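Sorndale College News
Campus Services

Laur Hall Moves Utensils to the Tables

Sun 30 November

Sorndale College Dining Services has completed the first stage of a change to the way utensils are offered in the Laur Hall dining room. Spoons, forks, knives and chopsticks, which were previously collected from a single counter next to the tray return, are now kept in divided caddies on the dining tables.

The change applies to all meals served in Laur Hall. The smaller dining room in the Bitbridge building will continue to use its existing counter until the end of the winter term, and no changes are planned for the coffee bar on its ground floor.

Laur Hall seats 200 people and serves 985 meals on a typical weekday. In a review of the dining room carried out over the summer, Dining Services identified the utensil counter as the main cause of waiting at lunch. Diners who had already been served were joining a second line to pick up a fork or a pair of chopsticks, and that line regularly met the one formed by people returning their trays. Diners who dropped a utensil or needed an extra spoon had to cross the room again.

"The food lines were moving well, and people were then standing still with a hot plate in their hands," said Zane Vasiliauskas, manager of dining operations. "We looked at adding a second counter. There was no good place to put one without losing seats, so we decided to try the tables instead."

A trial was held in the east section of the room for eight weeks. During that period, staff tested several types of holder, including open jars, shallow trays and an upright caddy with separate compartments. The jars were easily knocked over and the trays took up too much of the table. The upright caddy was chosen for its small footprint and for the ease with which it can be taken apart and washed. The caddies were bought through Perkari, the college's regular supplier of kitchen and table goods.

Under the new arrangement, clean utensils are brought out before each meal and the caddies are filled at the table. Utensils are placed with the handles up whenever the shape of the piece allows it. Chopsticks are matched in pairs before they go into the caddy. Staff check the tables again in the middle of the lunch period and refill those that are running low.

Diners are asked to take only the utensils they intend to use and to leave the remaining pieces in the caddy. Used utensils should be carried to the tray return with the plate and should not be put back in the caddy under any circumstances. If a used item is placed in a caddy by mistake, the whole caddy should be handed to a member of the dining staff, who will replace it with a clean one. Caddies should remain on the tables and should not be moved to the windowsills or the shelves.

Wooden chopsticks will continue to be available alongside spoons, forks and knives. During the trial, Dining Services received a number of requests for chopsticks to be offered every day. They had previously been set out only when noodle or rice dishes were on the menu, and they will now be stocked at every lunch and dinner. An order for a further 360 pairs has been placed and is expected before the start of next term.

The spoons in use come from several different sets, and handles and finishes vary from table to table. Mr. Vasiliauskas said that there was no plan to replace them with a single pattern. Serviceable pieces from the old counter have been kept, and new ones will be bought as older ones wear out.

Some practical questions remain under review. Longer utensils can make a caddy lean if they are all placed on one side, and staff have been asked to spread them between the compartments. Short pieces can be difficult to reach when a caddy is full. Dining Services is also considering whether napkins should be moved to the tables or left at the end of the serving line, where they are at present. 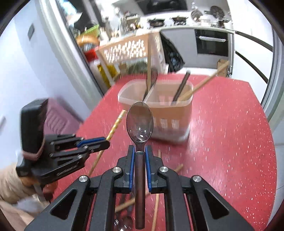
A divided utensil caddy on a red dining table, with wooden chopsticks beside it.

Diners who prefer not to take utensils from a shared caddy may ask for a wrapped set at the serving line. Wrapped sets are available at all meals at no extra charge, and no reason needs to be given. Adapted utensils, including spoons and forks with wide grips, are also kept at the serving line and can be requested from any member of staff.

Groups that book Laur Hall for evening events should note that caddies are cleared from the tables after dinner service. Organizers who would like utensils to be set out for an event should say so on the booking form and give the number of guests. Organizers bringing in their own food and tableware are asked to keep their items separate from those belonging to the college, as several pieces have been lost this term after being packed away with outside catering.

The second stage of the work will deal with the space left by the old counter. The counter itself will be removed during the winter break, and the tray return will be widened to allow two people to use it at the same time. The dining room will be closed while the work is carried out, and meals will be served in the Bitbridge building for those staying on campus. Opening hours for the break will be posted at both entrances and on the Dining Services page.

A decision on whether to extend table caddies to the Bitbridge dining room is expected in March. That room uses long shared benches, and a different layout may be required there.

Comments on the new arrangement may be left at the Dining Services desk inside the main entrance to Laur Hall or handed to staff at the serving line. Questions about event bookings should be sent to the Campus Services office.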